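Ticket 471: arm goes for the wrong spot on the yellow block, sim and bench both
Project: Kırmızıgül (desktop arm, shared bench at Gridesberg)
Component: block finder, wrist view
Status: open, workaround in place
Priority: annoying

What happens

So I've got the arm homing fine, the gripper opens and closes when told, and I was feeling pretty good about life until I asked it to go get the yellow block. It swings over, lowers itself very confidently, and comes down too far left. Not a little bit left either, enough that one finger lands on top of the block and the whole wrist pushes back. On the bench the shoulder servo starts whining and I hit the stop button. In Salluda (the simulator, for anyone reading this who uses a different one) the block just skates off across the table, which is funnier but no more useful.

What should happen

Fingers on either side of the block, close, lift. The blue block does it every time. The green one does it too. It's only yellow, and it's worst when the block is close to the wrist camera and turned at an angle.

Setup

Arm: six printed joints, my own design, the third version of the elbow
Servo board: the Sestmont one, current firmware, own power supply
Block finder: plain color threshold, then the center of whatever blob is left
Sim: Salluda with the default lighting, same finder code as the bench with no changes
Camera: mounted on the wrist in both, same tilt as near as I can get it

I'm writing all of this down as I go, so please excuse the wandering. A few of the things I tried were dumb and I've left them in anyway, maybe they save somebody an evening.

Log, first evening

Started with the mechanical stuff, as you do. Took the shoulder horn off, put it back on one spline over, re-homed. Now it missed the blue block too. Put it back where it was. Blue block fine, yellow block still wrong. So that was an hour gone, and I had to re-tighten a screw I can only reach with the short hex key, which was at home.

Next I blamed the servo board, mostly out of habit. I had a bad week with it last September when the connector for the wrist was loose, and I've never quite forgiven it. Swapped the shoulder and elbow channels, changed the channel numbers in the config to match, ran it again. Same miss in the same direction. Apologies to Sestmont, the board is fine.

Then hand-eye calibration. I printed a fresh target, taped it down flat this time (the old one had a curl in one corner), and ran the whole routine twice. The numbers moved by a hair. The yellow block did not care.

Log, second evening

Left the bench arm switched off and went to the sim only. I should have started there, because in the sim there is no spline and no loose screw and the camera is exactly where the file says it is. And it still goes left! That took a whole pile of suspects off the list in one go. Whatever this is, it lives in the finder.

I turned on logging for every step and let it run through reach after reach with the blocks dropped in different spots, then went back through looking for the ones with the biggest miss. Run 888 was the ugliest of the bunch, so that's the one I've been using to test against ever since. I've attached the render from it. It's a really tight view with the big yellow block taking over most of it, the magenta piece low in front and the cyan block poking in on the right, and I spent a silly amount of time squinting at it before it clicked.
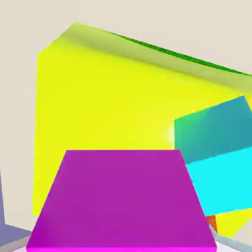

Logged by Sinan Tokgöz, Gridesberg workshop, bench two
April 14, 2025 – attachment belongs to run 888

OK, so, the shiny patch. Look at the front of the yellow block, a bit to the right, where the light washes the yellow out until it's nearly white. My eye reads that as yellow block with a light on it and moves on. My threshold does not. The saturation drops right off in there, the pixels fail the test, and the mask comes back with a hole in it. Take the center of a blob with a chunk missing on the right and the center slides left. There's my miss.

And it gets better (worse). The cyan block sits over the lower right part of the yellow one, so there's more yellow gone on that same side. Then the magenta slab covers some of the bottom, so the center creeps upward as well. All of those push the answer away from where the block's real middle is, and the finder has no idea any yellow is hidden. It just averages what it can see.

The top face is its own little problem. It's shaded olive and yellow-green, with a thin dark green line along the far rim, and depending on how wide I set the hue band I either get some of the top face or none of it. With the band tight I get the front face only. With the band loose I get the front and a ragged bite of the top, and the ragged bit changes as the arm moves in. I could see the target point hop around in the log, and I'd been putting that down to noise. There isn't any noise, I never switched it on in the sim.

The orange-red bit down at the lower right, the one between the slab and the cyan block, isn't getting into the mask at all, I checked that one by itself. I was sure it would turn out to be the villain. Nope.

Things I tried in the code

Lowered the saturation floor. It was at 98 and I walked it down in steps. The hole shrinks nicely, and then all of a sudden the warm off-white background starts coming in as yellow and the blob turns into most of the picture. There's a spot in between where both sort of behave, but it's so narrow that I wouldn't trust it with a cloud going past the workshop window. Put it back to 98.

Filled holes in the mask. Much better! If the bright patch is surrounded by good yellow all the way around, it just gets painted in and the center moves back to the right. On run 888 the patch is inside the face, so the fill catches it. On a couple of other runs the glare runs out to the side of the block and then it isn't a hole anymore, it's a notch, and filling does nothing for a notch.

Wrapped the blob in a convex outline and used the center of that. Takes care of most notches. Doesn't help with the cyan block overlapping, and when a stray scrap of yellow shows up on the far side of something else the outline stretches out to include it, so I now keep only the biggest piece first. The small bit of yellow that shows under the cyan block in the attachment was the one that taught me that.

Turned the light down in the sim. Yes, it fixes the glare, and yes, it's cheating. The lamp over my bench is a clip-on thing that people move whenever they need it for soldering, so I can't build on that. I did put a sheet of baking paper over the lamp on the bench, and the patch on the real block got softer, so I'm leaving the paper there until someone complains.

Where it stands

With hole filling, biggest piece only and the outline, the arm gets the yellow block in the sim when nothing is standing in front of it. I tried it on the bench too, slowly, with my hand on the stop button the whole way down, and it picked the block up and put it in the tray. I may have said something out loud.

With another block in front it still lands off to one side. Smaller miss than before, but still a miss. I don't think any amount of fiddling with the mask is going to fix that one. What I really want is to stop taking the center of a blob and find the edges of the front face, then work out the block from those, given that I know how big the blocks are. Even with the cyan one in the way there's a long straight left edge and a good stretch of the top edge to work with.

The other option is lazier and I kind of like it: get the target from higher up, before the block fills the view, and hold on to it for the last part of the move. The arm doesn't need to look again when it's that close. The catch is that my elbow has some flex, so the final stretch would be done blind on a slightly bendy arm. In the sim that'll look perfect and tell me nothing.

To do

Write the edge version and run it against 888 first
Try freezing the target higher up, on the bench, with foam under the block
Find out if the hue band should be set per face or if I'm overthinking it
Put the shoulder and elbow channels back the way they were, the labels on the cables are wrong right now
Buy a second short hex key

Leaving this open. If anyone at the workshop has done edge fitting on plain colored blocks, or knows whether Salluda can switch off the shiny part of a material without changing the rest, leave a comment on the ticket or come find me at bench two. I've looked through the material settings and there's a slider called gloss that seemed like the obvious answer, but dragging it to zero made the blocks darker too, and then my blue threshold stopped working, so I dragged it back.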